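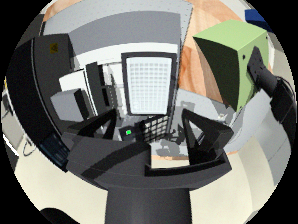 Category: Workplace and Operations

Plate Handling at Grambridge Moves to the Automated Cell

Beginning in March, routine plate handling at the Grambridge laboratory will be carried out by the automated cell in the sample preparation area. The change follows a period of planning in simulation and a trial on the floor, and it affects the daily duties of everyone who prepares, loads or reads plates. This item sets out what will change, what will stay the same and where staff may direct their questions.

Under the present arrangement, technicians move plates by hand between the racks, the benchtop instruments and the reader. On a full day the laboratory handles 191 plates, and most of them are picked up more than once. Staff have raised the strain of this work on wrists and shoulders in successive workplace reviews. They have also pointed out that the evening run depends on two people staying late to change plates at fixed times.

The new cell, supplied by Tamiru and scheduled through the Murex software already used for sample tracking, takes over the transfers between stations. A gripper with two fingers collects each plate, places it and returns for the next. The layout of the workstation was drawn up and tested as a computer model before any equipment was moved. Technicians from both shifts reviewed that model and asked for several changes, among them more clearance at the racks and a wider approach to the front of the bench. Those changes were adopted.

In the trial, the cell completed 1,000 transfers. Of these, 121 were made during the evening run without a technician at the bench. Stoppages were recorded by the shift on duty, and the log is available to all laboratory staff on the shared drive. The most common cause was a plate seated unevenly in its rack. The loading instructions have been rewritten to deal with this.

No position will be removed as a result of the change. The time released from plate transfers will go to sample review, instrument checks and the method work that has waited since the Drokis project began. Job descriptions for bench technicians are being revised to match, and each employee will have a meeting with a supervisor before a revised description takes effect. Pay grades are not affected.

The late shift will end at 8 p.m. for all staff. An on-call list will cover stoppages after that hour, and time spent on call will be paid under the existing policy. Participation in the list is voluntary for the first quarter — after that, the arrangement will be reviewed with staff representatives.

Training is required for 100 percent of bench staff before they work at the cell. It covers loading, safe stopping, clearing a dropped plate and restarting the schedule. Staff who have not completed the session may continue to prepare samples but should not reach into the work area or restart a run. The door to the sample preparation area will carry the current run schedule, and visitors must check in with the shift lead before entering.

Manual handling will remain in place for irregular containers, urgent samples and any plate that fails its label check. Supervisors have copies of the revised procedures, and comments on them should reach the operations office before the end of the month.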